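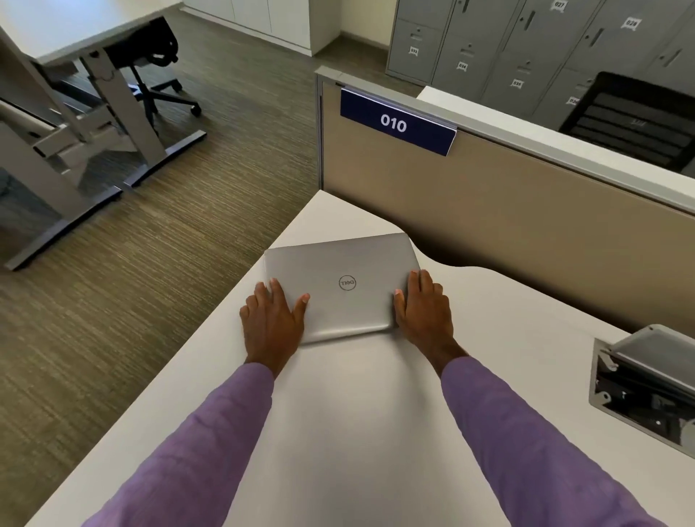
Nathalie Van Dijk told me my last checklist was fine as far as it went, but it stopped at the fire extinguishers, and what she wanted to know was what I look at when I walk around a small office and there's nothing obviously wrong with it. Fair point! So I did the Husthorpe office again in September, slowly, with a cup of coffee, and wrote my comments in as I went.

The usual background for anyone new. Husthorpe is one upstairs floor, 2,283 square feet on the lease and 2,216 on the plan the landlord gave us (I've stopped asking). It's shared between the Kinnear bookkeeping people at the front and the Galledura order desk at the back, and I do the walkaround for both. Marks are OK, FIX or WATCH. WATCH means I'll look again next time and I'd like you to look too.

OFFICE WALKAROUND – HUSTHORPE, UPSTAIRS

Getting in and out

1. Front stairs clear, top to bottom. OK
Somebody had moved the umbrella stand off the landing. Thank you, whoever you are.

2. Handrail firm. WATCH
The bottom bracket has a little wiggle in it. I tightened the screw by hand and it took half a turn, and I don't love that. If it has come loose again by next time I'll get a longer screw put in.

3. Back exit opens fully from inside, no key needed. FIX
It opens, but it drags on the mat for the last bit and you have to shove. Take the mat away or get a thinner one. I've asked for this before, at the old Plollberg place too, where the mat was even thicker, so maybe I just have a thing about mats.

4. Exit signs lit. OK

5. Walkway between the desks at least 36 inches. FIX
I measured 30 by the printer and 26 by the filing cabinet with its drawer shut. With the drawer open you'd be climbing over it. The cabinet needs to go against the end wall – there's room, I paced it out.

Desks and chairs

6. Chairs: casters, backs, gas lifts. OK except one
The gray one by the window sinks while you sit in it. It's a slow and kind of stately descent, but please tag it and stop using it. Do not swap it with the one in the meeting room and hope I won't notice.

7. Screen height and distance. WATCH
Top of the screen near eye level, an arm's length away, same as always. The folks working straight off a laptop all day are the ones I worry about. A stand and a plug-in keyboard would sort out most of the sore necks I heard about. Kinnear has ordered stands. Galledura is "looking into it."

8. Laptops when you're done for the day. WATCH
Shut down properly before they go in a bag, please, and don't leave them running on a couch cushion or a pile of paper where the vents are blocked. If the lid doesn't close flat anymore or the touchpad has started to bulge, stop charging it and tell me the same day. That can mean a swollen battery, and it isn't something to squash down with the heel of your hand. I found none this time around.

9. Edges and corners. OK
The chipped desk got its edging back. It looks good!

Electrical

10. Power strips not plugged into other power strips. FIX
Oh, come on. Under the order desk, again, with a fan heater on the end of it. I unplugged the heater and left a note. Heaters go straight into a wall outlet or they go home.

11. Cords: no cuts, no tape, no pinching under furniture. FIX
One charger lead is frayed right where it meets the plug. I put it in my pocket so it couldn't creep back into service. If it's yours, come and see me and we'll get you another one.

12. Cords across walkways. OK
The rubber cover by the copier is lying flat and still stuck down at both ends.

13. Panel door reachable and labeled. WATCH
Reachable, yes. The label for breaker six just says "other." Other what?

Kitchen corner

14. Kettle and microwave on their own outlets. OK

15. Floor by the sink. WATCH
There was a damp patch. I wiped it and it hadn't come back an hour later, so it may only have been a drip from somebody's mug. Tell me if you see it again.

16. First aid box. FIX
Bandages fine, gloves fine, eyewash past its date. The list inside the lid still has the old phone number on it. I've printed a new list and will bring the eyewash next visit.

Fire

17. Extinguishers on hooks, pins in, gauges in the green. OK

18. Smoke alarms tested. OK
Both loud. Sorry to everyone who was on the phone at 10:30.

19. Storage 18 inches or more below the sprinkler heads. FIX
The archive boxes have crept up again on the top shelf. Two layers have to come down.

20. Meeting point known. WATCH
I asked people as I went by. Most said the parking lot, a couple said the bakery. It's the parking lot, far side, next to the recycling bins. You can go to the bakery afterward.

Fixes to start with, in this order please: the back door mat, the power strips, the filing cabinet, the archive boxes. The rest can wait for my next visit, but those four I'd like done before then, and if you can't lift the cabinet safely, don't try – empty the drawers first and get a second person on the other end.

Nathalie, I left a blank copy in the tray by the front door so you can try it on your own floor. Skip item 19 if you don't have sprinklers.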